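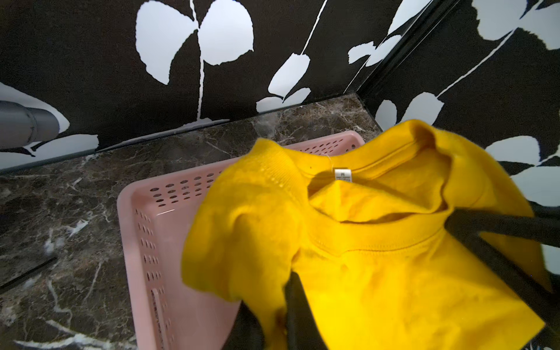

What does the Skoltness Household Textile Survey contain?

It contains written answers from 1000 households in the Nostville area on how clothing is bought, washed, mended and discarded. Each row in the main table is one household.

Contents

The release is made up of 3 files: the main table, the codebook and the text of the questionnaire. The main table has 177 columns. Column names follow the numbering of the questionnaire, so q12_b is the second part of question 12.

Collection

Forms were sent out by mail in March and accepted until the end of July. Replies were keyed twice at the Disislow office, and differences between the two versions were settled against the paper form. Forms with fewer than eight answers were set aside and are not included.

Missing values

A blank cell means the question was left unanswered. The code 99 means "does not apply" - for example, dryer questions in a home without a dryer. Users should recode 99 before computing averages.

Known limits

Rented homes are underrepresented. Question 31, on children's clothing, was worded differently in the first mailing, and the two versions are stored in separate columns.

Terms of use

The data may be used for research and teaching with credit to the Skoltness Survey Office. Attempts to identify households are not permitted.

Contact: Skoltness Survey Office, Nostville | © Skoltness Survey Office | Back to top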